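Drenano says a gripper and 2,000 tries can teach a robot to dust

24 Jul 2026

Drenano has put out the first numbers from its Tully project, which aims to train a robot arm on small household jobs by having people do them first with a gripper held in the hand. The company says a person can record a task this way at a kitchen table, with no robot in the building, and that the arm will pick it up from there.

The release leans hard on one figure: 2,000 recordings, all of people lifting, turning and setting down small ornaments and tabletop picture frames. It has much less to say about the arm. Drenano reports 427 test runs but does not say how many ended with the object back where it belonged, or how many ended early. Asked for the split, the company said a fuller report would follow. It gave the same answer in April.

Zohreh Yazdani, who tests home robots for the trade group Clavbridge, said she would hold off on the applause. "A person holding the gripper fixes a bad grip without thinking about it," she said. "The recording shows the hand moving. It doesn't show what the person felt, and a shiny frame is exactly where that matters."

Beaded and polished surfaces are a known headache for camera-based systems. Highlights shift as the camera moves, and glass throws back reflections that can pass for edges.

The hand-held gripper and a pearl-trimmed piece on a white surface: 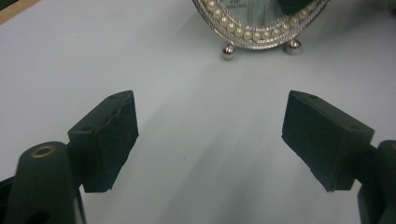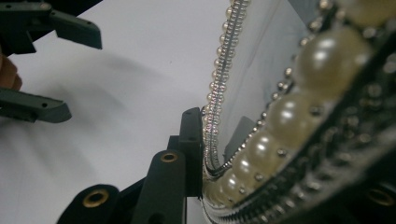
Rival firm Vurkex takes the other route and has its operators steer a real arm by remote control. That is slower and costs more, but the arm's own limits are in the data from the start. Vurkex has not published test results either, so anyone hoping to compare the two – buyers included – is stuck with press releases.

Drenano plans to lend the gripper to 100 homes next. It has not named a price for the finished robot or said who would pay for a broken frame.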